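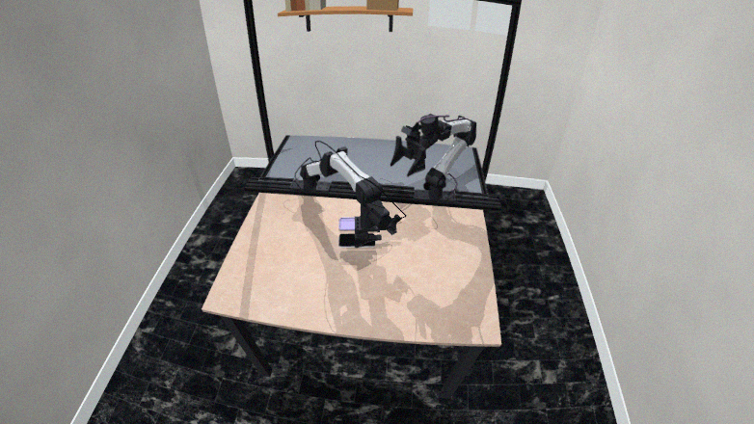
Budgeting for a two-arm bench cell: what should be included besides the arms?

Asked by Shabnam Bugti, June 1, 2022

I am responsible for the equipment plan of a teaching department at a further education college. We have been given approval in principle to purchase a bench cell with two small robot arms, and I must submit a full budget before the end of August. The intended work is modest. Students will program one arm, and later both, to pick up small blocks, place them at a marked position and pass them from one arm to the other. The exercises are first run in simulation and would then be repeated on the real equipment.

I have two quotations. The first, from Plosum, covers a pair of arms with parallel grippers, controllers and a year of support. The second, from Enura, covers the same items together with a table, a mounting rail and an overhead frame, and is considerably higher. Our finance office has asked why the second should be considered at all, as the college already owns tables.

I should be grateful for advice on the following points.

Which items are commonly left out of a first budget of this kind?

Is it reasonable to buy both arms at once, or should the second be deferred to the following financial year?

Can the simulation be used as evidence in the purchasing case, and if so, for what?

The room is small and has a hard tiled floor. The class size is 10, working in pairs. We have no workshop technician of our own, although one can be borrowed from engineering by arrangement.

Answer 1 (accepted)

I have prepared equipment cases of this type for two colleges and would offer the following.

The price of the arms is the part of the budget that is least likely to be wrong. The difficulty lies in everything to which they are attached. In your position I would ask Plosum to state in writing what surface their arms must be bolted to, what movement of that surface is permitted, and who is responsible for drilling it. An ordinary classroom table will usually rock when an arm stops quickly, and a programme which placed a block correctly in the morning will then miss by a few millimetres in the afternoon. If the arms stand on a platform of their own behind the table, with a grooved aluminium rail along its front, the bases can be moved and clamped again without new holes. We paid for this afterwards, at a higher price than had been quoted originally.

Items which I would expect to see on separate lines:

Mounting platform, rail and fixings
Table, with legs that can be levelled on tile
Overhead frame, if cameras or lights are to be added later
Emergency stop for each arm, and one which stops both
Guarding or floor marking, as your risk assessment requires
Electrical work, including any additional sockets
Spare gripper fingers, at least two sets
Spare cables
Delivery to the room itself
Installation and first calibration
Staff training
Blocks, trays and other small teaching materials

Cables deserve a particular note. Where they run along the outside of the arm in loops, they will be caught sooner or later by a student who has sent the wrist round the wrong way. Ours were replaced twice in the first year. The supplier treated them as consumables and they were outside the warranty, so please check this in both quotations.

For small materials we set aside 300 pounds a year and have not exceeded it. I would also keep 10 per cent of the total as contingency. Our own finance office struck this out and had to put it back.

With regard to timing, I would purchase both arms together if the funds permit. The supplier may alter the model between financial years, and two arms with different controllers are a nuisance to teach with. If you must defer one, buy the full platform and rail now and leave the second position vacant.

Simulation is useful evidence of layout. It will show whether the two arms can reach the same part of the table, whether one can be folded back while the other is working, and whether the bases are too near each other. I attached such a study to my last application and it was well received. It should not be offered as evidence of cycle times or of how reliably a block will be gripped, as friction and wear are seldom modelled with much care.

Answer 2

I agree with most of the above but would query the advice to buy both arms in the same year. A department without a technician will spend its first term on installation, user accounts, software versions and the risk assessment. During our first term the second arm was used for some 6 hours in total. It would have been better left with the supplier, and the warranty would have started later.

Please also consider the room. Measure from the furthest reach of each arm to the nearest wall, and do so for the arm fully extended, which is a position that students will find without being asked. Shelves on the wall behind the cell should be included in this measurement, together with whatever is stored upon them. Our assessor required a shelf to be emptied before the cell could be used.

Lighting was another omission in our case. The arms and the posts of a frame throw broad shadows over the table, and a camera looking for a coloured block may be confused by them. If camera work is planned, obtain a price for diffuse lighting at the outset. The light fittings we bought from Ferraro were satisfactory, though delivery took 40 days.

Answer 3

We have Preron. Quite good. Ask for the education price, they do not put it on the website.

Comment by Shabnam Bugti

I thank all three respondents. I have written to both suppliers about cables and about the mounting surface. Enura has confirmed that levelling feet are included and that installation is charged separately, which was not apparent from the quotation. Plosum has yet to reply. The layout study will be attached to the case as suggested. I should still welcome a view on whether staff training is normally treated as capital or as revenue.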